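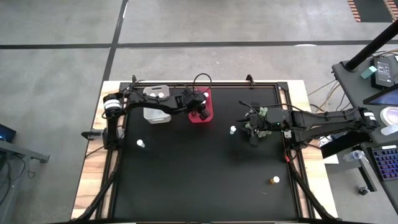 Can they do the dishes yet? (no)

Sep 22, 2020

Quick one tonight, I have a train at 9 and no socks packed. People keep asking me the same thing since I started writing about this stuff. When do I get one for the house. My aunt asks. My dentist asked, with both hands in my mouth.

Short answer, not yet. Longer answer, depends what you call a chore. Picking up a little bottle and putting it in a bin, sure, that's where the arms are now and they're getting good. Two arms, a flat black bench, bins that stay put. Give them my kitchen drawer and it's a differnt story. Seidu Dramani, who fixes packing lines and has no patience for any of this, told me a chore is a job where the mess is new every time. I've been chewing on that since April.

Shop floor is closer, I think. Same box, same shelf, same height, all day. Wurnus wants to sell a sorting arm to small shops and I can see that working. Clurkholm says home first. Good luck to them.

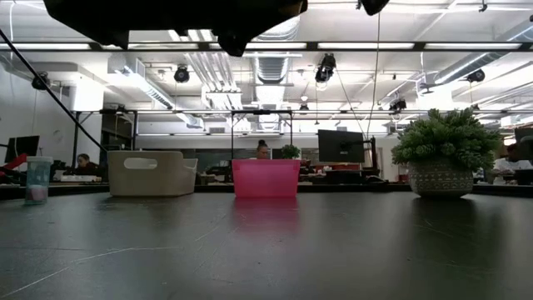

My own test is tidying up after my kids, and I'd pay real money for it. Not vacuuming, the vacuum thing is solved enough. I mean the 12 minutes before bed when everything on the floor has to go somewhere. A solid beige bin with a handle hole is easy, you can see the rim, drop it in, done. But then you get a cloudy teal container with a lid on, something pink and white down at the bottom, and now the machine has to work out what's inside and whether the lid comes off first. My 4 year old does that without thinking. Then she tips it all out again, but still.

Augustina Bonsu thinks I'm too gloomy. She bet me 32 dollars (long story) that an arm will clear a real dinner table, in a real house, with gravy, before her youngest finishes school. I took the bet. Laundry wasn't included, we both agreed fitted sheets are unfair to anyone.

More next week, I want to write up folding towels properly and what Nilsuwan is charging for a gripper. Comments are open, be nice to Seidu. Ok socks.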